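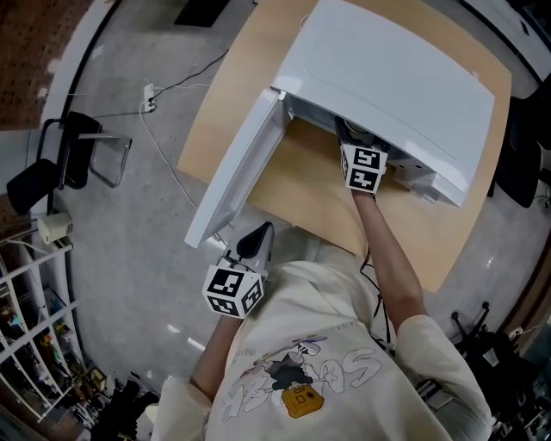 The left gripper had started closing late in March. The delay was 40 milliseconds, then 47, and the operator logged both figures before opening the Vumov manual.

Section 6 covered the finger joint. Loosen the bolt, seat the finger, tighten, repeat the reach. The operator had done this under Hallberg and again under Rieger, when the firm changed hands and the manual kept its errors.

Reach 131 was the mug.

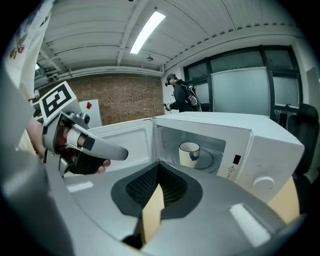
The procedure called for a steady approach, a pause at the door, and a full close on the handle. The operator paused longer than the page allowed. At home there was a mug with a chip in the rim — it had not been moved since winter.

The delay read zero. The operator ran the reach again and got zero a second time.

Under "Cause of fault" the form offered one line. The operator wrote "joint," initialed it, and set up reach 132.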